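Week 7 handout: Writing a household inventory

Course: Managing Papers and Property at Home

An inventory is a list of what you own, with enough detail that a stranger could pick out each item. Insurers ask for one after a loss. Executors need one too. Start with a single room and finish it before moving on.

For each item, write down:

- what it is, in plain words
- where it is kept
- when and how you got it
- what it cost, if you know
- where the receipt is

Small things are the hardest to list well. "Beads, green" is too short. Give the color, the type of fastening or cord, and any charm or pendant. 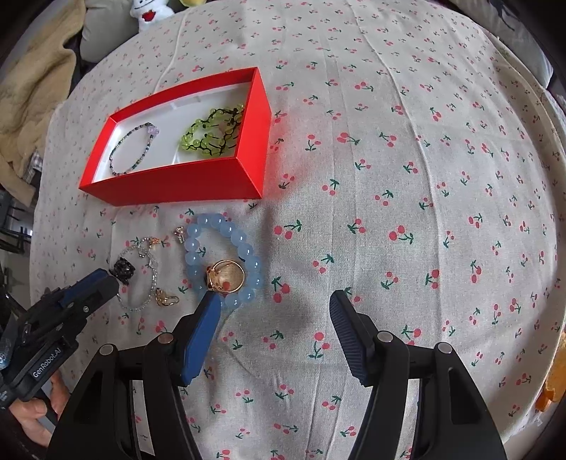 *Fig. 1. Beaded pieces in a red box, one with translucent green beads and black cord.*

Value is a separate question from description. Do the descriptions first. In the Plumitz case we read last week, the family had prices for everything and could not match three of them to an object.

Check your policy for a single-item limit. In the Fonard sample policy it is $200, and anything worth more has to be named on a schedule. Costume jewelry usually goes under general contents as a group.
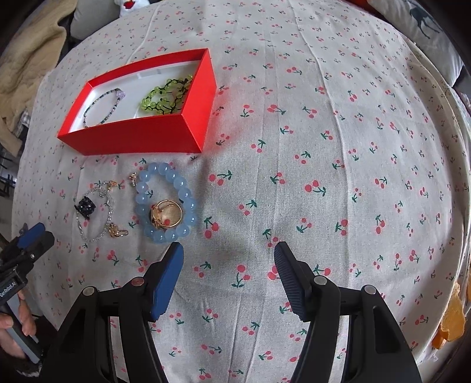
Keep one copy outside the house. Paper is fine. If you use a spreadsheet, print it once a year and write the date on the first page.

Sets should be listed as sets, with the parts underneath. If one part is lost, the claim is easier to write. 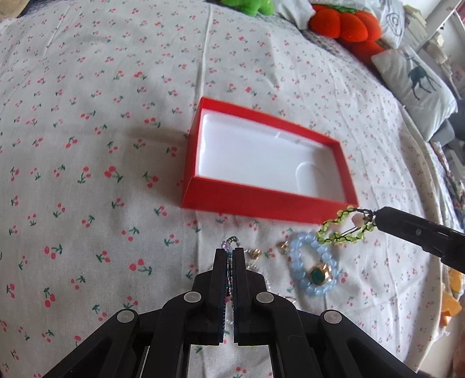
**Todor Hoxha**
Course instructor

For next time: complete one room using the form on page 11 of the packet. Bring the Mayrhofer reading on wills. We will cover gifts and loans between relatives in November.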